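1/4 Okay, friends, settle in, I've been reading about the Szalai and Holik merger all morning. The price is $303 million, and regulators now want 116 more pages on customer data before anyone signs.

2/4 Holik makes the home hubs, Szalai sells the cloud plans — so you can see why folks are asking.

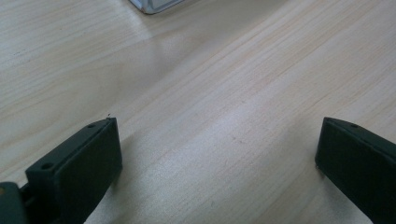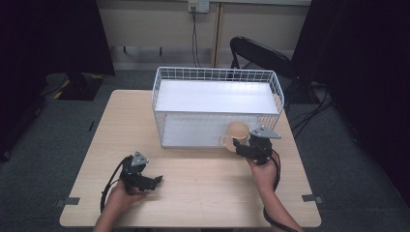
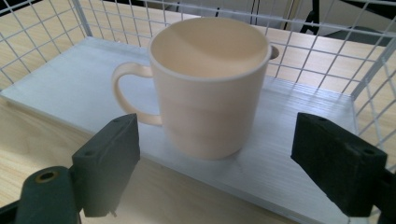 3/4 My guess is a ruling in July, though I've been wrong before!

4/4 Bless you all for reading. More when the filing is up.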